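The Binder Holds On

Small manufacturers have been told to go paperless for decades, and many have done so for orders, payroll and drawings. Maintenance records are the exception. At Brirnetine, which makes pump housings on two shifts, the service history of 121 machines is still kept on paper and retyped into Boltix, the plant's scheduling software, once a month.

The case for paper is mostly a matter of access. A technician with oily gloves can turn a page and initial a line in a few seconds. The same entry in Boltix takes a login, a machine number and four menus. When the plant ran both systems side by side, the paper log collected 525 entries and the software 386. The missing entries were minor work — belt tension, filter swaps, a topped-up reservoir — but minor work is what shows a bearing starting to fail.

Paper has its own costs. Pages tear at the punched holes, and a ring mechanism filled past its rated capacity stops closing flush. Piker, a records consultancy, advises clients to stop at 100 sheets per binder and start a new volume. It also recommends one spine format for the whole site, with the machine number first and the start month second.

Storage matters more than most plants expect. Binders shelved near a wash bay absorb moisture, and the sheets curl. A closed cabinet on an inside wall is enough in most buildings.
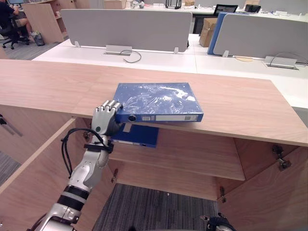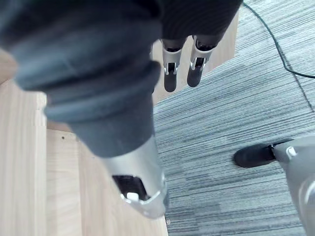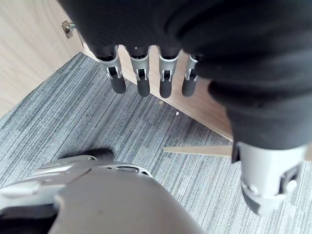
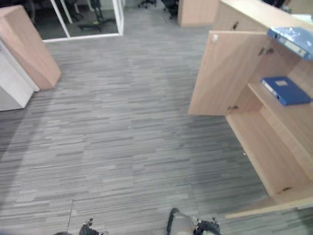

Blue binders, one on a countertop and two in a cabinet, in the first and last pictures.

What to Scan

Full scanning is rarely worth the labor. The Lloyd plant scans only closed volumes, at the end of November, and indexes them by machine number. Open volumes stay on the floor until the last sheet is filled.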